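4.2 Marking Out the Work Surface

Read this section before loading the Ullel label printer. The printer will not feed correctly if the paper roll has been stored below 60 °F.

1. Cover the surface with brown kraft paper. Pull it flat from the center outward and fasten the underside edges only.

2. Measure the long side and mark the cell spacing in pencil at both ends. Use a steel rule. Cloth tapes stretch and the error adds up along the run.

3. Lay the long strips of tape first, then the cross strips. Press each strip down from one end.
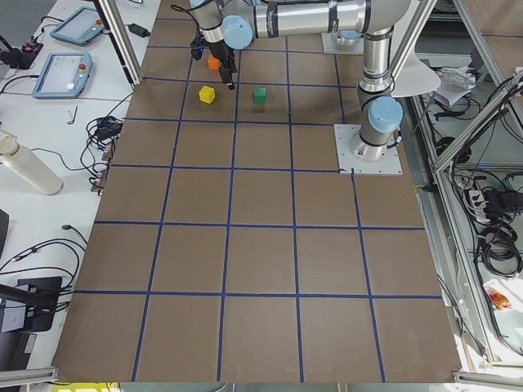

Do not pull the tape tight while laying it. Stretched tape creeps back within a day and lifts at the ends. If a strip wanders, remove the full length and start again with fresh tape.

CAUTION: Cut tape with scissors. A blade drawn across the surface will cut the paper.

4. Print one label for each row and column. Set the print width to 3/4 inch and the darkness to 5.

NOTE: Firmware 485 and later stores the row and column list under the name Losthorpe. Earlier versions require the list to be typed in at each start.

5. Attach the labels outside the outermost strips, reading from the same side. Wait 60 minutes before wiping them.
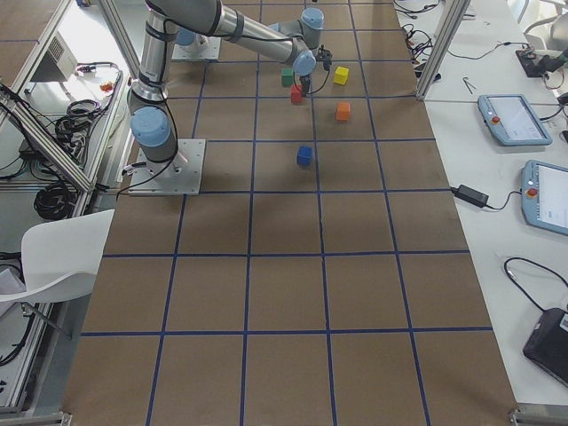 4.3 Replacing Worn Tape

1. Warm the strip with a hair dryer on low.

2. Peel back slowly at a flat angle.

3. Replace any paper that tears. Do not patch.

Ullel Labeling Products. Parts and service: Rima Farah, Darwish office. Back to top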